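### 4.2 Picking up the bar, from three viewpoints

I wanted the next test to be boring on purpose. One arm, one long table, one flat gray bar, a few things nearby that the gripper has no business touching. The policy (we call it Herkus) gets the rendered views and nothing else — no object poses, no depth, no hints about which thing on the table is the target. If it was going to fall over, I figured it would fall over in the easy room first, and I'd rather find that out early than dig through a warehouse full of shelves later.

The simulator is Vornorlow, with the lighting left at its default. I rendered 758 episodes and moved the outside viewpoint between them, so the same grasp shows up from very different sides.

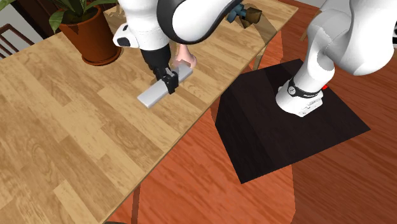 **Figure 6.** Simulated grasp of the bar, outside view with the arm's pedestal at the right.

Moving the viewpoint hurt a lot more than I expected! Our older baseline, Durrani, had learned to lean on where the table edge sits in the view, and once that edge swung to another angle it reached for the wrong spot with total confidence. Herkus does better here, mostly (I think) thanks to the 2 auxiliary losses from Section 3, but it still gets sloppy when a neighboring object overlaps the bar. The pink ornament is the usual troublemaker. From some sides it crowds the grasp point, and from others there's plenty of daylight between them. 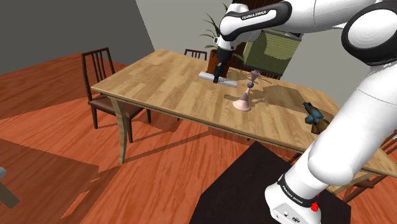 Anum Virk objected to this setup when she read a draft: with the furniture held fixed, she wrote, the policy could be memorizing the room, and new viewpoints alone wouldn't catch it. She's right, and I don't have a full answer. We did rerun with six alternate floor and table textures and the ranking of the methods stayed the same, but the chairs never moved, so please read the result with that in mind.

The close view is where I'd put my money for the final approach. It loses the room completely, and what's left is fingers, bar and wood grain. It also brings its own headache, namely hard shadow edges with little stair steps in them, and an early version of Herkus treated those as real edges of the object. Softening the shadows during training fixed most of it — I'd still like to know why it didn't fix all of it.
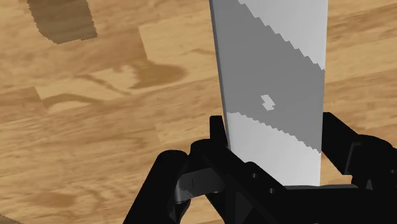 ### 4.3 Transfer to the Zinstead scenes

Everything so far happens in one room. For Zinstead we kept the weights frozen and swapped out the furniture.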